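Forum: Home Builds > Arms and Grippers
Thread: Two-arm cell in simulation, fingers clip the cabinet

dromesside_dan
I'm putting together a two-arm bench in the Dromesside shared workshop. Before cutting any aluminum I want the grasp working in sim. The task is to close on a box cabinet with a glass front and move it 30 mm. Contact is unstable. The cabinet creeps upward as the fingers close and then pops out. Physics step is 2,000 Hz, cabinet mass is 5 kg, friction is at the default.

kettlebit
Default friction is usually your problem. What is the collision shape on the fingers? If it's the visual mesh, replace it with two boxes per finger.

dromesside_dan
Visual mesh, 1,246 triangles each. I'll swap it.

lowgear
Disagree with kettlebit. A smooth mesh that size won't eject a box on its own. Your fingers slant inward, so the contact normal has a vertical component. More friction will hide that until the load goes up. Fix the angle.

kettlebit
Slanted fingers work fine with compliant pads. I run them on a Lynch parallel gripper and nothing creeps.

lowgear
Pads, yes. He hasn't modeled pads.

dromesside_dan
Correct, rigid fingers only. Boxes are in now, two per finger. The pop is gone, the creep isn't. Current state from the wrist view, before the close command:
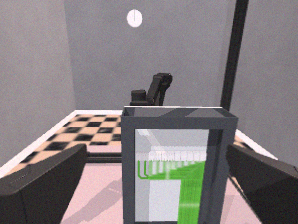

Reply 8
lowgear
There's still a gap on both sides, so you have room to change the approach. Rotate each finger until the faces are parallel at contact width, then close slowly. Also check whether the glass panel has its own collider. If it overlaps the body you get a constant internal push.

Reply 9
barport_bench
Second arm is parked close behind the cabinet from that angle. I'd move it back before you test a lift. We lost an afternoon at Barport to a contact pair between an idle finger and the workpiece that never showed in the render. Print the contact list.

Reply 10
dromesside_dan
Contact list printed. Glass and body were colliding, 30 pairs per step. Filtered those. Creep is down to under 1 mm with the angle unchanged.

Reply 11
kettlebit
So it wasn't the angle.

Reply 12
lowgear
It's under 1 mm, it isn't zero. Try it at double the mass.

Reply 13
dromesside_dan
Will run it tonight with parallel faces and with pads, same mass for both. The Drostar controller config goes up once the numbers repeat.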